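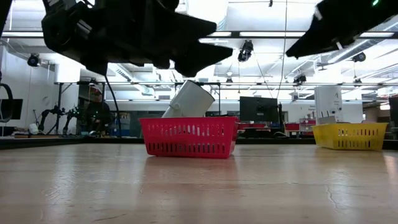 I have been meaning to write this one since January, when we finally got the last of the boxes out of the hallway and I could walk to the bathroom at night without stubbing something. But then the furnace acted up, and then I got a cold that sat on my chest for a good long while, and well, it's 13th February and I'm only now sitting down with my coffee to tell you about the table.

Those of you who have been reading for a while will remember the old table. We had it for 17 years. It came from a yard sale out past Hemow, it was a sort of orange pine, and one leg was always a little shorter than the others no matter what we stuck under it (matchbooks, felt, a folded seed packet that stayed there so long it turned into something like leather). I loved it, and I complained about it constantly. It's where I wrote most of this blog. It's where we did taxes and birthday cakes and one very bad attempt at making our own candles, and if you ran your hand underneath you could still feel the wax.

When we moved into the new place I really thought it was coming with us. We measured and everything! But we measured the kitchen and forgot the stairs, which have a turn in them that I can only describe as unfriendly, and after an afternoon of pushing and lifting and some words I won't repeat, the old table went back down and spent the night on the porch. A young couple down the road took it the next morning. They seemed delighted. I told them about the leg.

So then we were eating on the couch, which was fun for maybe a week. I'm a person who needs a table. I need somewhere to put the mail down and ignore it. I started looking in the evenings, and oh my goodness, the number of tables in the world. Glass ones, ones that fold into the wall, ones with a fake marble top that look lovely until you set a cup on them and hear that hollow little tap. I went to the big store out on the highway and sat at a few of them with my coat on, trying to picture a pot roast.

What I kept coming back to was butcher block. My aunt had a counter made of it when I was growing up, and I remember pressing bread dough on it and tracing the strips with a floury finger, trying to find two that were the same color. It's a homely kind of surface and it doesn't mind you.

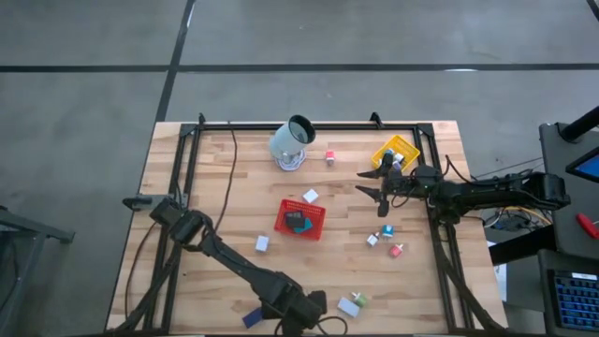
Butcher block, in strips of light tan wood.

We ended up at Mavska, a small shop in an old feed store that makes tops to order and will also sell you one that somebody else ordered and changed their mind about. You can guess which kind we got. It was $463, including the legs, which we had budgeted less for and which I am at peace with now. They were very patient with me. I asked whether it would stain, and the answer was yes, of course it will stain, and I found that so refreshing after all those brochures that I think I decided right there.

It went up the stairs in pieces, thank heaven. We put it together on a rug with the radio on, and it took us most of the evening because I had the legs upside down and was very sure of myself about it. 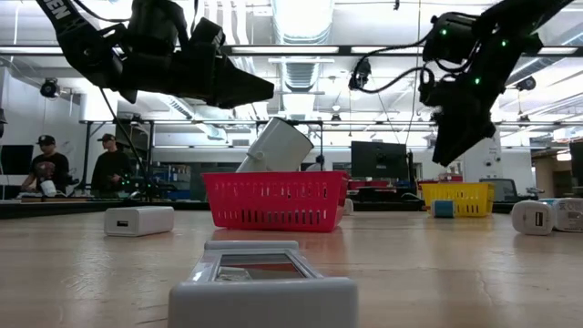 Looking after it (what I've learned so far)

Now, I am no expert, and those of you with real woodworking in your hands can go ahead and correct me in the comments, you always do and I always appreciate it. But several of you asked after I mentioned the table last month, so I'll tell you what I do.

I oil it. The shop gave us a tin of something called Plakel, which smells a bit like walnuts and a bit like a hardware store, and I put it on with an old T-shirt in the evening and leave it alone until breakfast. You want to put on less than you think. The first time I poured it like salad dressing and it was sticky for days, and every piece of paper in the house ended up attached to it, including a library form I then had to peel off with a butter knife.

I wipe up anything red right away. Beets, wine, cherry jam, that kind of thing. Everything else I let sit until I'm good and ready. There's a ring by my place already from my coffee, and I did feel a pang about it, but I went over it with a bit of fine sandpaper, then with the oil, and it faded down to something I can only find when the light comes in low.

And I try to keep it clear, which is the hard one. A table fills up, doesn't it? You put one thing down on your way to someplace else and by supper it's got company. Chargers, mostly, in our house, and little cords that belong to things we no longer own. I used to move the whole mess to a chair and then move it back after we'd eaten.

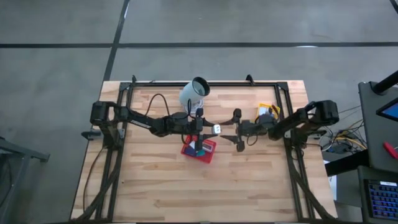 What has helped, a little, is going over it once in the evening while the kettle heats. I don't make a production of it. I pick up whatever's nearest and take it to where it lives, and if it doesn't live anywhere it goes in the drawer by the back door, and I'll worry about the drawer in the spring. Some nights I skip it. The table has not complained.

I will say I didn't expect to miss the old one so much. The new one is better in every way I could list for you, it's level, it's roomy, it doesn't leave orange on my sleeves. But for the first couple of weeks I kept reaching down to steady a leg that didn't need steadying. I think you get used to the faults in a thing and your hands go on making room for them.

It's getting there, though. We had the neighbors over for soup last week, the ones from Bedoya Street with the twins, and there was bread all over and somebody drew on it in pencil, a horse I think, or possibly a dog with ambitions. I haven't sanded that off. I may get to it when I do the next coat of oil.

The soup was the split pea one, by the way, for those who always ask. I used 2 ham hocks this time because they were small, and I'd do that again. I'll put the recipe up as soon as I can find the card. It's probably in the drawer.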